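Changes to Staff Shuttle Service

The Botha site office has confirmed the new timetable for the shuttle between the Retov rail station and the Cornar campus. The revised service takes effect at the start of next month and replaces the temporary arrangement introduced in May.

Shuttles will leave the station every 30 minutes in the morning and late afternoon, and once an hour at other times. The stop on Mutance Road has been moved to the north side of the street, next to the bicycle shelter. Employees who board there should allow extra time for the crossing — the signal is slow at busy hours.

Seats may be reserved through the staff portal up to 4 days ahead. Reservations are held until the posted departure time and then released to those waiting.

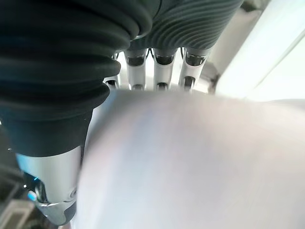 Monthly passes bought under the temporary arrangement remain valid until they expire and do not need to be exchanged. Employees who require a vehicle with a wheelchair lift are asked to note this when booking. Printed timetables are available at the main reception desk.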